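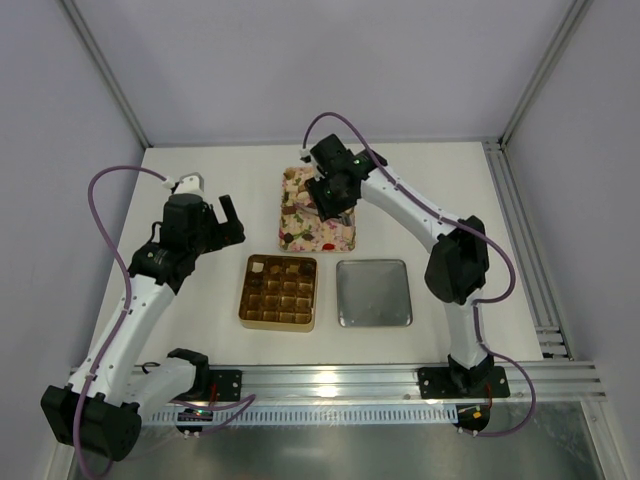 Clarel Chocolate Rooms, Wesberg. A short series of posts on boxed assortments, in reply to the questions received by our counter and our post room this winter. 1/12

The gift assortment is offered in two forms. The first is the flowered box, in which the chocolates are piled freely to the rim. The second is the gold tray of twenty-five compartments, with one chocolate to each compartment. 2/12

Customers frequently ask which form holds its condition better. For posting, we recommend the compartment tray. Pieces that cannot touch one another are less likely to be scuffed on the journey. The flowered box is best carried home by hand and opened the same week. 3/12

On mixing colours: a tray made up chiefly of brown and tan pieces may include a single cream-coloured chocolate. Our packing room places it in a corner compartment, where it can be found at once by those who prefer white chocolate and avoided by those who do not. 4/12

Customers who wish to move chocolates from a box into a tray at home are advised to do so in a cool room, on a clean and dry surface. Take pieces from the top of the pile first. Digging to the bottom for a favourite will mark the others. 5/12

A plain metal tray with rounded corners is useful at the side of the work. Chipped or doubtful pieces may be set down there until the compartments are full. It should be wiped with a soft cloth before use. Water left on the metal will dull the surface of the chocolate. 6/12

Chocolates should not be kept in the refrigerator. If a room is very warm, the closed box may be placed in a larder or an unheated hallway, well away from onions, coffee and soap. 7/12

A pale film on the surface is known as bloom. It is harmless and does not mean that the chocolate has spoiled. Bloomed pieces may be eaten as they are or melted into hot milk. Mr Baldur Kvaran of our kitchen suggests the latter, with a small pinch of salt. 8/12

The flower pattern in pink, cream, green, red and brown remains in use for the coming year. We have been asked whether it is the original design of 1933. It is not. The 1933 box was plain, and one is kept in the display case at our Dravinberg shop. 9/12

Empty boxes and trays may be returned to either shop. Clean trays are passed to the Enriquez School of Confectionery for practice in filling and arranging. The school received 174 from our customers last year, and its instructor, Ms Jennylyn Salazar, has asked us to convey her thanks. 10/12

Orders for January are now open. The packing room can accept up to 700 assortments for the month. Requests for a particular arrangement, including trays without nuts, must be made in writing when the order is placed and cannot be added afterwards. 11/12

Both shops are closed on December 25, 2025. Messages received on that day will be answered by Mr Dexter Umali at the Wesberg counter once the shop reopens. Questions on storage may be left in reply to this post. 12/12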